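Tips for recording brick sorting with a robot arm

Before you record, decide how one example begins and how it ends. In our workshop the arm starts open, above the table, and the example is finished when the fingers have let go of the brick. Write this on paper and keep it near the keyboard.

Lay a patterned sheet under the work. A plain one is easier for the eyes, but the system then learns only plain tables. Change the sheet after every 300 examples, and turn the baseplate a little each time.

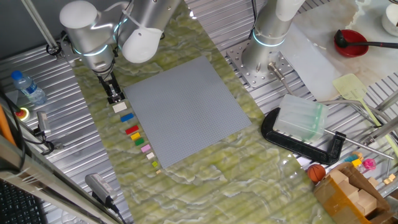 Use bricks of different sizes and colours, and do not begin always with the largest. Gervásio Moura prefers to take the small ones in the morning, when his hands are still calm. With small bricks, go down slowly and wait 2 seconds before closing the gripper.

Keep also the failed attempts, but in a separate folder. We lost some 10 good ones at Trilier by mixing them.

Tape the cables to the arm with a little slack at each joint. Wipe the fingertips with a dry cloth every Saturday.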